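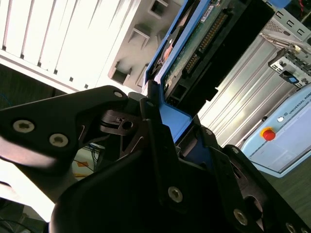 4.2 Caddies and their discontents
Drive trays are sold as a convenience, and the repair logs from Ultthorpe suggest that they are one for about half the people who touch them. Of the 2,467 jobs we read, a surprising share concern a drive that was in perfect health and a tray that would not let go of it. The design is simple enough. In the bright blue caddy of Figure 3 the tray wraps the disk as a frame and leaves the green circuit board on the underside in full view, so that the one part everybody is told to keep their fingers off is the part most freely on offer. The Ultthorpe logs call this "good access". The Avden logs, kept by the people who pay for replacements, use a shorter word.

Cabling attracts fewer entries and more feeling. The connector is slim, black and ribbed at the edges, and it meets the drive inside the case where there is little room for a hand (Figure 4). Entries written after lunch are noticeably ruder about it. We did not test this further.

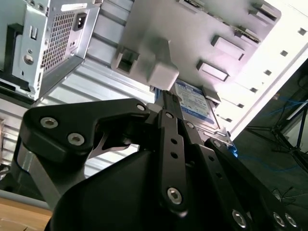 4.3 Where the parts go in the meantime
Manuals describe taking out and putting back. They are silent on the interval, during which a part must be somewhere, and during which, by our reading, most parts are lost. At Skusness the usual answer was a mug. The Erraji holder is a more sober proposal: a square board fixed upright, with narrow slots along the top row, wider brackets to the right and small box-like holders near the bottom corners. Mounted on a ribbed metal wall behind the chassis (Figure 5), it keeps things in sight of whoever took them out. The 17 technicians we interviewed approved of it in principle and went on using the mug in practice.

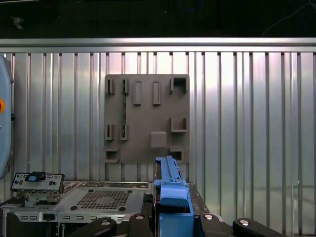 One technician at Skusness objected that we had been unfair to the mug, which in 4 years had lost a single screw, and that a board with a place for everything was only as good as the memory of the person deciding which place was which. We have left the ranking in Section 5 as it stood, and added the mug to it.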